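Can a robot do chores yet? Sort of. Kitchen stuff is still hard, it's the boring bits that get them. Bars out of a box, into a dish. My nephew does that in ten seconds, mostly into his mouth.

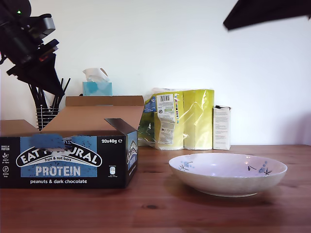
Wrappers are the problem I reckon. Shiny, slippy, packed in tight. Frida Þorgeirsson says at Gruvbridge they gave one 201 goes at a crisp packet and she still dosen't trust it.
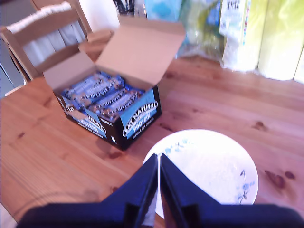

Shop floors are further along, same tote all day long. My kitchen is never the same twice. Would I pay 2632 quid for one? No. Ask me in August.
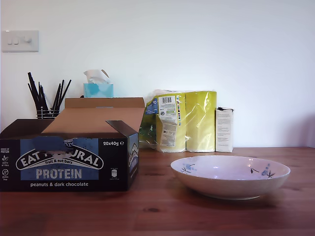 Protein bars, kitchen roll, and the bowl with the blue flowers.

Right, kettle. More tomorow.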